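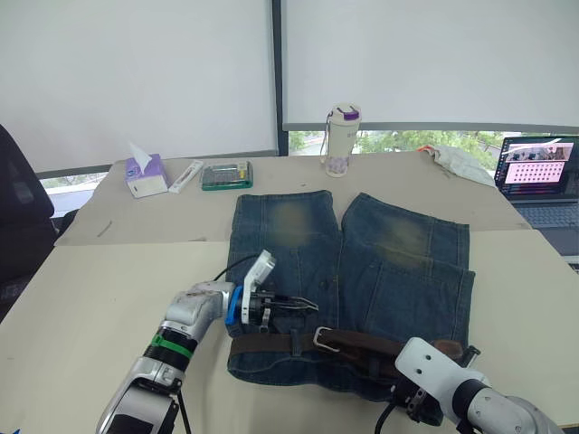 Collecting demonstrations for belt handling

Belt handling is a two-arm task with long contact phases, and a policy trained on it is only as good as the demonstrations behind it. The procedure on this page covers one task, taking a belt out of the loops of a pair of jeans, recorded by teleoperation on the Ludska bench. Start from a fixed layout: jeans flat, legs side by side and pointing to the back of the table, waistband nearest the arms. The buckle sits near the middle of the waistband with the loose tail of the belt lying to the right, where the right gripper can reach it. Both grippers wait close to the waistband before recording begins.

Before you start

You need the Flonex recorder, version 2 or later, and a completed calibration for every camera. Run the calibration again if a camera has been touched. Check that the head view and both wrist views are live and that the timestamps advance together. Leave the blinds down for the full session.

Clear the working area. Objects along the far edge of the table may stay, but do not move them between episodes of the same batch.

1. Set the episode parameters

Open a new batch in the recorder and enter the garment code and the belt code. A batch is 100 episodes with one garment. Change the belt between batches, not inside one. Braided elastic belts and plain leather belts go in separate batches, as the elastic ones stretch under load and the operator pulls differently.

2. Record the approach and first grasp

Start recording with both arms still. Bring the grippers down over the waistband at an even speed. Long pauses in the air teach the policy to pause, so discard any episode in which you stop to think.

3. Control the buckle

Take the end piece next to the buckle with one gripper and hold the strap with the other. Grip the leather, not the prong or the metal bar. Metal slips between the fingers, and a slip is hard to see in the head view. Use the wrist view to confirm that the fingers are closed on both sides of the tab before you pull.
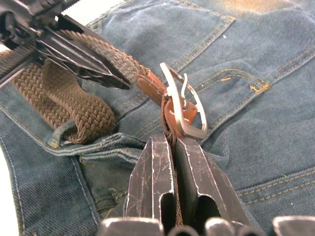 4. Pull the belt through the loops

Pull in short strokes. One gripper holds the denim down at the waistband while the other draws the belt away from it. If the waistband lifts or bunches, carry on. Do not smooth it by hand, and do not restart the episode for it. The policy needs to see bunched denim - it will meet plenty of it.

When the strap catches on a loop, release, regrasp closer to the loop and pull again. Keep these recoveries in the data and mark them with the regrasp key. In the Ulodberg set, 622 episodes were kept and 345 of them contain at least one marked regrasp.

Watch the cables during wide movements of either arm. A cable that crosses the belt ends the episode.

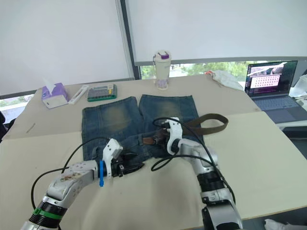 5. End the episode

Lay the belt on the table clear of the jeans, open both grippers and raise them. Stop recording once the arms are still. Label the episode as one of the following:

success - belt fully out of the loops and released
partial - belt still in one or more loops
discard - operator error, cable contact or lost video

Partial episodes are stored but left out of training by default.

6. Review the batch

Play back every episode at double speed in the head view, then check the wrist views at each grasp. The reviewer should be someone other than the operator. Send the batch to the Kasprzak server only after the review log is filled in. Batches without a log are rejected at import.

Questions about labels go to Felicja Krajewska.

Page last changed 9/27/18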